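## Chapter 5: Work surfaces and how we use them

Draft 2025-03-05, A. Kırmızıgül. Refs still to be checked with Nkrumah Fiadzo.

Start with height. Most people never pick the height of the table they work at; they get whatever was in the room. Fine for an hour. Less fine for a whole shift. At the Plemel print works, 2870 workers' notes were read through for this book and the same complaints kept coming back: sore neck, tired shoulders, glare.

Glare first, as it gets skipped in most courses. A pale top throws light back up at the eyes. A dark top swallows it, but small dark parts get lost on it. So there is a trade to be made, and it depends on the job. Fine sewing, one answer. Sorting post, quite another. 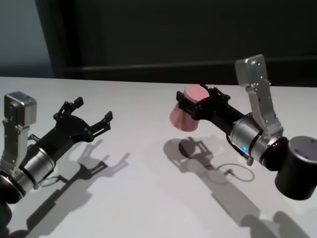
*Fig. 5.1. A white tabletop in use. Reach from opposite sides.*

Next, reach. Three zones, worth learning by heart:

- near: elbow stays by the side
- middle: arm out, back still straight
- far: you have to lean

Anything picked up all day belongs in the near zone. Sounds obvious. Go and look at any real workshop and its usually the tape, or the phone, sitting in the far one. The Khoury study (section 5.2) moved just the tape and the scissors, and nearly 100 staff asked to keep the new layout.

Sharing a table changes things again, becuase one person's near zone is the other's far zone. Keep that in mind for the Kolorau exercise.

Before you read on: measure the table you are sitting at. Height, depth, width. Write the figures inside the cover, you will need them in 5.2 and again at the end of the chapter.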